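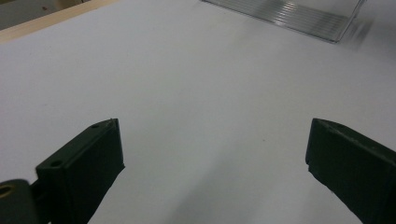
Collecting two-handed demonstrations with hand-held grippers

Final report, group project, Hombridge

1. Purpose

The aim of the project was to gather a set of demonstrations from which a policy for tidying a tabletop could be trained. A demonstration, as the word is used in this report, is one complete attempt at one task by one operator, with the camera pictures, the finger openings and the estimated path of each gripper stored together. The target agreed at the start was 400 usable demonstrations spread over 5 tasks.

The training itself belongs to a separate project and is covered only where it affected how we collected. Sections 2 to 4 describe the equipment, the tasks and the procedure. Section 5 covers checking. Section 6 deals with the faults we found, and section 7 with what we would change.

2. Equipment

The demonstrations were made with hand-held grippers, one in each hand. Each carries its own camera, fixed so that both fingers stay in view. The operator opens and closes the fingers by hand, so no robot arm is needed during collection. The recording software is Hunetti, which was already in use in the department. We wrote a small extra program, Fostano, which reads the Hunetti output and sorts each recording into accepted, rejected or undecided.

The choice of hand-held grippers over remote control of an arm was made early. Remote control gives joint positions directly, and these don't have to be worked out later from the pictures. Against this, it is slow to learn, and two of the three group members had never used it. With the hand-held tools a new operator could produce acceptable recordings after a short practice.

The main cost is that the gripper path must be estimated. A plain tabletop gives the estimator very little to follow, and when both fingers are low over an even surface the path can drift. We come back to this in section 6.

3. Tasks

The tasks were kept short. Each begins with both grippers clear of the objects and ends when the operator has released everything and moved away.

Task A: pick up one flat object and place it in an open container.
Task B: move a container towards the operator and let go.
Task C: turn a flat object end for end.
Task D: place a small object on a rack.
Task E: pass an object from one gripper to the other and put it down.

Task C took longer to define than the others. In the first version the object had to finish on the spot where it started, but operators differed over how close was close enough. The wording was changed so that any position on the table was allowed, provided the ends were exchanged.

Flat objects were the hardest to grasp in all tasks where they appeared. The fingers are thick, and a low object lying flush with the table leaves them little side to hold. Two methods were in use by the end. In the first, the fingers straddle the narrow width of the object and close while touching the table. In the second, one gripper presses on the object to keep it still while the other approaches from the side. The second needs both hands and gives a longer recording, but it slips less often.
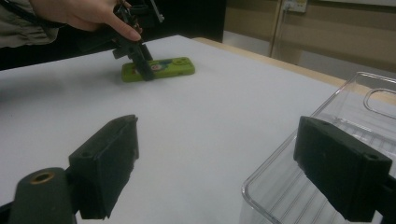

Muriithi, reading a draft of this section, objected that two methods for the same grasp would teach the policy to hesitate between them, and asked for one to be removed from the set. We took the point in part. Both methods were kept, but each recording now carries a label giving the method, so that either can be left out at training time. Whether a mixed set does harm is a question for the training project -- we had no means of testing it.

4. Procedure

Collection was done in blocks. At the start of a block the operator read the task card, checked that both cameras were recording and opened and closed each gripper fully so that the finger range could be set. Objects were then placed by a second person, who was asked to vary position and angle and to avoid neat rows.

Between attempts the operator moved both grippers back from the working area and held them still for a moment. This still period marks the boundary between recordings. Fostano looks for it and cuts there. If the operator did not pause, two attempts were joined into one file and had to be separated by hand.

Operators were told to keep going after a fumble if the task could still be finished. A dropped object picked up again counts as a valid demonstration and is labelled as a recovery. An attempt that was abandoned does not count.

A block ended after 6 attempts at the same task, after which the operator and the person placing objects changed over. Longer blocks were tried in February. They saved a little time, but the movements became quicker and more alike towards the end, and the practice was dropped.

5. Checking

Checking was done in two passes. The first is automatic. Fostano rejects a recording if either camera has missing pictures, if the finger opening never changes, or if the estimated path contains a jump too large to be a hand movement. The limits were set by hand from the trial recordings.

The second pass is a person watching the recording at double speed and answering a short form: was the task completed, which method was used, was there a recovery. Undecided recordings were watched at normal speed by a different person.

The form originally had a free comment box. It was used very unevenly and the comments could not be searched in any useful way, so it was replaced with a fixed list of faults.

6. Faults found

Path drift was the most frequent reason for rejection. It was worst when the camera had mostly plain table in view, and became less common once further objects were left within sight of the grippers. These objects take no part in the task. They give the estimator edges to hold on to, but they also put more variety into the background, which may be useful or not.

Clear plastic caused a different fault. Its edges change with the viewing angle, and reflections on the walls were sometimes followed as though they were fixed points. The path then bent towards the container. We did not find a setting that cured this.

Cables were a smaller problem. If a cable pulled tight during a wide movement, the operator tended to shorten the reach without noticing, and the recordings from that block all stayed in one half of the table. Routing the cable over the forearm helped.

The last fault was in our own naming. For part of March the left and right grippers were exchanged in the file names. The recordings were corrected by comparing the finger range values set at the start of each block, which differ slightly between the two tools.

7. Changes for a further round

The still period should be signalled by a sound, so that the operator knows the cut has been accepted. The task cards should show the end state as a drawing. The method label should be entered before the attempt instead of afterwards, as the person checking could not always tell a deliberate press from an accidental touch.

If the set were extended to 3,000 demonstrations, as has been suggested, watching every recording would no longer be practical for a group of this size. A sample from each block would have to do, with a full check only where the sample shows a fault. The stored recordings, the task cards and the current version of Fostano are in the project folder, along with the list of rejected files and the reason given for each.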